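Home | Projects | Progress reports | Funding | Contact

Bendari cell: progress report to the Waltska small equipment fund

June 28, 2018

Hello again. You asked for something readable this time and not another spreadsheet, so I've written it the way I'd tell it to you over a cup of tea. The spreadsheet still exists and I'll send it on if you want it!

The short version is that the cell is running, it's running better than it was in the spring, and I've spent less of your money than I expected to on parts and more of my own time than I expected to on cables. The long version follows.

When I last wrote, the cell was managing an hour or so before one of the arms stopped with a joint error and had to be sent home by hand. I'd blamed the motors. I'd more or less decided to ask you for a replacement pair (you may remember a rather gloomy phone call). Before doing that I took the left arm off the front rail and went through it joint by joint on the bench, and the motors were fine. The fault was in the cable run. Whoever clipped it up in the first place, and I'm afraid that was me, had left so little slack at the elbow that every full reach tugged on the connector. Most of the time it held. Now and then it let go for a fraction of a second, the controller lost sight of the joint, and that was the end of the session.

So both arms have been re-cabled. The hoses now have a proper loop in them near the gripper, big enough that the wrist can turn all the way round without pulling on anything. It looks untidy and I've had remarks about it, but I tried a neater version and it was worse. The right arm needed a bit more slack than the left. I also swapped the connectors at the elbows for the locking sort, which came from Mitsotakis-Vlachou in a bag of 200, so we're not going to run out of those in my lifetime.

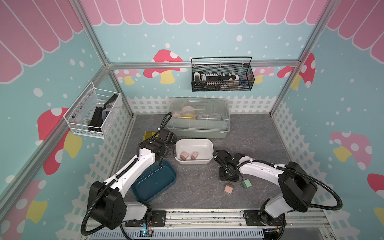 The sorting routine itself has hardly changed. We're still working with power adapters and other small bits, the sort of thing that rolls about or lands plug side up when you least want it to, and the arms have to get them into a tray without knocking the others. I like adapters for this. They're cheap, they don't mind being dropped, and they come in enough shapes to show up a gripper that isn't closing square. A gripper that's a hair out will pick up a nice flat block all day long and then make a complete mess of an adapter lying at an angle.

That's how I found the second problem, which was the fingers on the right gripper. The pads had worn on one side, and as they wore the gripper closed slightly skewed and pushed things away before it got hold of them. I've changed the pads on both arms and written the date on a bit of tape inside the cupboard door. The plan is to change them again at 1,000 cycles whether they look worn or not, and to see after that whether I'm being too fussy. Plulluvon, who make the pads, reckon they should last a good deal longer, but they haven't met our adapters.

A word about the upkeep. I've got it down to a short round that I do before the first session, and it takes around 8 minutes if I don't get distracted:

- Power off, then move each arm by hand through its whole reach and feel for anything stiff.
- Look at the hoses where they meet the grippers and again at the elbows.
- Check the bolts that hold the bases to the front rail. The left one works loose, the right one never has.
- Wipe the floor of the cell and the gripper pads with a dry cloth.
- Power on, send both arms home, and run the slow test with nothing to pick up.

The bolts deserve a bit more explanation. The frame is aluminium, and if you do the base bolts up a bit too keenly the nut shifts in the slot and the arm ends up a couple of millimetres from where the software thinks it is. You don't notice at first. Then the pick points drift and you spend a miserable afternoon recalibrating cameras that had nothing wrong with them. I did exactly this in the spring, twice. I've since bought a small torque driver (it's on the receipts, under hand tools) and drawn a line in marker pen across each base and on to the rail, so you can tell at a glance if something has crept.

I should own up to one thing that hasn't gone to plan. The automatic homing after an error still isn't reliable. It works if the arms are well apart when the fault comes, but if they're anywhere near each other the left one sometimes takes the shortest way back, and the shortest way goes through the right one. For now I've switched it off and I bring them home myself, one at a time. It's slow but it hasn't cost us any more bent links. I'd like to have another go once I've got a few quiet days, and I'd sooner do that than promise you a date for it now.

On the money: spending since the last report comes to £2,089, and that covers the connectors, the pads, the new hose, the torque driver and a spare controller board. The spare board is the big item. I put off buying one for ages, but if the one we've got goes, everything stops until another arrives in the post, and I didn't fancy that. What I'd set aside for motors hasn't been touched. If you're happy with it, I'd like to keep that back until October and then decide whether it goes on a second set of grippers or comes back to you.

Next on my list is the wiring at the base of the left arm, which works perfectly well but is a bit exposed for my liking. I want a little cover over the circuit board there, something I can take off without tools. After that it's the homing again, and then a written guide so that other people can do the morning round without having me stood behind them.

Do come and see it running if you're passing. Mornings are best, and give me a bit of warning so I can do the bolts first.

Contact the Bendari project | © 2018 Bendari | Back to top

This site uses cookies to remember your settings. By carrying on, you agree to our use of them. OK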